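3.2 Collecting garment demonstrations on unprepared beds

Our first folding demonstrations were recorded by teleoperation, on a gray foam mat, with one T-shirt. The policy trained on them folded that T-shirt on that mat very nicely and regarded every other textile in Grerthorpe as an unsolved problem. In May we therefore gave up the leader arms for this part of the work and moved to a hand-held gripper that the demonstrator carries to wherever the clothes happen to be. The kinematics of the fingers match those of the Skoleo end effector used in Section 5, so a grasp shown by hand can be replayed by the arm without retargeting. Wrist motion is less obliging, and we return to it in Section 3.4.

Demonstrators were asked to leave the bed as they found it and to start with whatever garment was closest. The instructions they received fit on one side of a sheet of paper: approach from the hem or the cuff, close fully, lift before you pull, and do not smooth the fabric with your free hand. The last of these was broken constantly. People have been smoothing clothes since childhood and a sheet of paper was not going to stop them. Episodes in which a bare hand touched the garment after the first grasp were discarded.

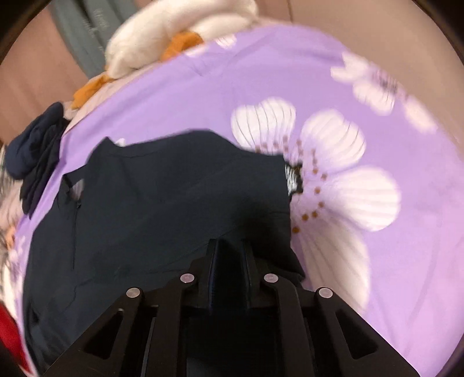 Dark clothing was oversampled on purpose. In the pilot set, collected at the Dilach site, navy and black garments made up a small share of the episodes and a large share of the failures, mostly because the policy could not tell one layer of dark cloth from the next and cheerfully grasped both. A second garment of similar color lying close by made matters worse. We considered better lighting, which works, and which no household we visited had any intention of installing.

Each episode was segmented by an annotator into approach, contact, pinch, lift and place. Contact and pinch gave the most trouble. With rigid objects the moment of grasp is easy to agree on, but a jacket can be touched, pushed, dragged a little and only then gathered between the pads. Our first labeling guide defined the pinch as "the start of the grasp," a definition whose main achievement was a long afternoon of argument. We settled on the first moment at which fabric stands up between both pads and stays there until the lift (Figure 2). Under this rule two annotators agreed on 88 of the 95 episodes in the check set. The remaining disagreements all involved sleeves. A sleeve folded over the body of a garment offers a tempting edge, and it is often unclear from the wrist view whether the demonstrator has taken the sleeve alone or the sleeve and what lies under it. The demonstrators, when asked, were not always sure either.

Figure 2. Pinch phase on a dark quarter-zip jacket, seen from the gripper. The fabric forms a soft vertical fold between the two blue pads, with the turned-up cuff of the folded sleeve just beyond it.
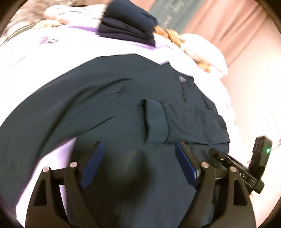 3.3 Filtering and correction

Demonstrations were screened in the order they were recorded. We removed episodes with lost tracking, episodes in which the fingers never closed, and one long episode that consists of a telephone call. Motion blur alone was not grounds for removal. An early version of the filter dropped blurred frames and with them nearly every fast lift, leaving a policy that moved as if the laundry were asleep.

Short gaps in tracking were interpolated; anything longer than 5 frames was cut. Where a cut fell inside the pinch phase, the whole episode went. Maximiliano Casado wrote the correction tool, a modest window with two sliders that let an annotator shift a phase boundary without relabeling the rest, and most boundaries in the final set were shifted at least once. The version of the dataset without these corrections is kept as Echevarría-raw and serves as a baseline in Section 5.2, where it does better than we would have liked.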